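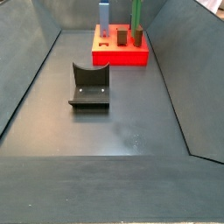 Peg Block Demonstrations: Frequently Asked Questions

Tustix data collection, Clolholm site
Last revised 3/1/23

What is the task?
Putting pegs into a red block with matching holes, inside a gray open-topped tray. The pegs differ in color, height and cross-section. One demonstration covers one peg, from the first motion of the arm to the release.

What counts as a valid starting state?
Any state in which the block stands on the tray floor and at least one slot is open. Four pegs seated and one slot open is a common starting state, and it is also the one operators most often load wrong. Check the open slot against the session sheet before recording. The sheet names the slot by its outline, so a curved slot is listed as "bridge."

Does the block have to sit in the same place every time?
No. Place it toward the back of the tray and vary its position between episodes. Small shifts left and right are wanted. A policy trained on a fixed block position learns the position and ignores the block.

Is the black bracket part of the task?
The bracket stays in the tray as a fixed item in this task set. Operators do not pick it up. If the arm touches it, mark the episode "contact" and keep recording. Do not delete the file.

The tall pegs run out of the top of the camera view. Is that a fault?
No. The fixed view is set for the block top and the tray floor. Peg height is known from the parts list, and the labeling tool does not need the upper ends. Do not tilt the camera to fit them in. A changed camera angle makes the whole session unusable with earlier ones.

Should I clean the tray between episodes?
Clean it between sessions. White specks and light smudges on the floor are acceptable and give useful variation. Loose parts, tape and tools are not acceptable.

What about shadows and uneven light?
Leave the room lights as they are. Record the light setting on the session sheet (A, B or C). Short pegs cast shadows on the block, and the Alarcón labeling tool sometimes outlines the shadow along with the peg. Reviewers fix this by hand.

Why are there still images with no arm in view?
Each episode begins with a reference still taken while the arm is parked. The still is used to label the starting state. If any part of the arm shows in it, retake it before moving on.

How many demonstrations are in the set?
1748 accepted episodes as of this revision. A further 486 were recorded and rejected. Rejected episodes are kept in a separate folder and are not deleted.

What are the usual reasons for rejection?
Wrong slot entered on the sheet. Block moved by hand after the reference still. Missing force log. Operator pause longer than 30 seconds. Two pegs moved in one episode.

A missed insertion is not a reason for rejection. Label it "fail" and submit it. Failed attempts are used to train the success detector.

How long is an operator shift?
No more than 7 blocks of recording per shift, with a break after each. Files from long shifts showed slower and less direct paths to the slot.

Can I correct a bad grasp in the middle of an episode?
Yes. Put the peg down inside the tray, regrasp and go on. Recovery motions are among the most useful examples in the set. Do not reach in with your hand.

How are episodes split for training and testing?
By session. All episodes from one session go to the same side of the split. Splitting by episode puts nearly identical starting states on both sides and makes the test score too high.

Which file format is used?
Tutow version 2. Each file holds the camera stream, joint positions, gripper width, the force log and the labels. Version 1 files from October can be read but have no force log, so they are left out of the insertion set.

Where do I report a damaged peg or a worn slot?
Use the parts form on the Clolholm site page. Give the color and shape of the peg, or the outline of the slot, and the last episode number recorded with it. Stop using the part until a replacement is logged.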